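How do you look after a robot's fingers?

Your fingers are brilliant. They can feel a crumb, hold an egg and do up a zip, and when you scrape one it mends itself while you sleep. A robot's fingers can't do that last bit at all! Somebody has to check them, clean them and swap them when they wear out.

At the Lerier workshop there is a gripper called Anden. A gripper is a robot's hand, and Anden's has just two fingers. They slide together to grab and slide apart to let go, a bit like a crab's claw. On the inside of each finger is a pad. The pads do the touching, so the pads get all the bumps.

What wears a pad out?

Rubbing, mostly! Think of the heels of your socks. Each time the gripper closes on something, the pad gets a tiny squash and a tiny scrape. One scrape is nothing. But Elif Naz Türkmen keeps Anden's notebook, and the last pair of pads made 2,783 grabs before they were changed. That's a lot of scrapes.

Check-up time

Anden has a check-up after every 100 grabs. First the power goes off, because fingers (yours!) and moving machines don't mix. Then comes the looking. Are the edges of the pads still neat, or have they gone fluffy? Are there any chips? A small torch held sideways makes little nicks throw shadows, so they are much easier to spot.

Next, a wipe with a soft cloth. Dust is slippery stuff, and a dusty pad can let go of things it ought to hold. After that, every screw gets a gentle test with a screwdriver. Machines shake a little as they work, and all that shaking can slowly undo a screw. Cables get a look too, all the way along, in case one is being pinched.

The last job is lining up. If one finger sits further forward than the other, things twist when they are squeezed. Try it: pinch a rubber between the tip of one finger and the middle of the other. Wobbly, isn't it?

Ready for a bottle

Bottles make good practice objects. They come in all sorts of shapes, and a tall one will soon topple if it's nudged off balance. The bottle goes on the table between the two fingers, standing up straight.
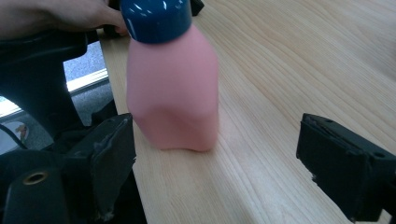
Vernon Petrenko says he would change a pad as soon as its edge starts to fray, even if it still grips well, and that he likes to fit both new pads together so they wear at the same speed.

New pads start a fresh page in the notebook, with the month at the top and the number of grabs set back to zero. The first 12 grabs are done slowly, with someone watching closely and a hand near the stop button.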